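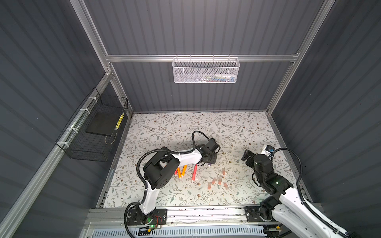 One reviewer wanted to know why anyone would pay for a basket that hangs when a perfectly good shoebox will sit on the floor for free. Fair question. The shoebox has been beating us on price for years, and we still sell baskets.

Sugden Hanging Mesh Basket, white
Item 2139

A white metal mesh basket that hangs from a horizontal rail and keeps small things off whatever you're trying to work on. The front panel is perforated, so you can see that the thing you want is in there, under everything else. A row of small hooks runs along the top edge for whatever you can't bring yourself to drop in with the rest.

Hang it at the back of a workbench, over a craft table or on a shelving upright with a crossbar. It holds clips, pegs, erasers, thread, caps that belong to pens you no longer own. It does not sort them. For that you want the Julloletti divider set (item 1661), sold separately and, according to our returns desk, often bought twice by people who lost the first one in a drawer.

Also in the range: the black wire mesh version. Same idea, moodier. It can be fastened to a slanted rail with cable ties if you don't have a level one — four does nicely. Put a piece of foam in the bottom if the rattling bothers you. Long items such as rulers can lean at one end and stick out a bit. They were going to anyway.

Under it all
The Pullari floral mat, pale with leafy branches and small brown and tan flowers, is listed on its own page. Please measure your floor first.

Care
Wipe with a damp cloth. Empty before wiping.

Shipping
Orders in by noon Saturday leave the Prondus warehouse the next working day. Over 344 in stock in white, fewer in black. Limit 2 per customer during the July sale.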